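Speaker notes: Folding, sorting and the people who do it
Lellwood laundry staff forum, March 6, 2018

1. Start with the job

Open with the work, before any talk of machines. Socks, cuffs, knits, blankets. Soft things bunch up when you grip them. Ask who in the room has folded on a bed because the table was full. Wait for hands.

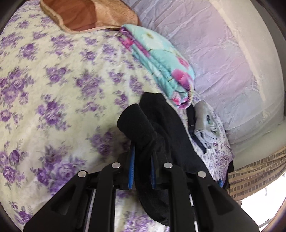 2. What changed at Masham

The Sorkomska line went in last September. It takes the flat work: sheets, towels, pillowcases. 1243 pieces on a normal shift. Clothing still goes to people, and the dark, fuzzy stuff is the slowest.
Say plainly that 7 folding jobs became 5. The other 2 people moved to sorting and mending at the same pay. Don't skip this, they will ask.

3. What staff told us

Less lifting, sorer feet. More standing and watching. Breaks now follow the line and people don't like it. The old chat at the folding table is mostly gone. Lodhi kept one shared table for that reason and I think we should too.

4. Big garments

Pause here. A jacket or hoodie has no one right way to lie. 281 came back for refolding in the first month. Pay grades should show that this is skilled work.

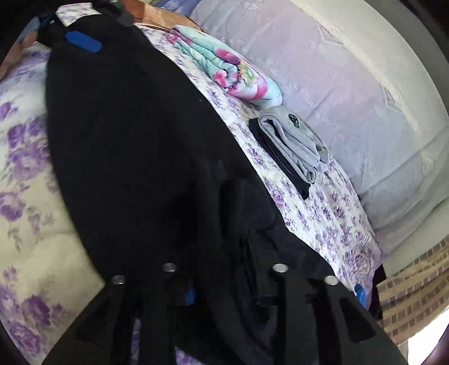 Large black garment in the gripper, folded grey clothing at right.

5. Questions

Leave ten minutes. Rosters first, then training.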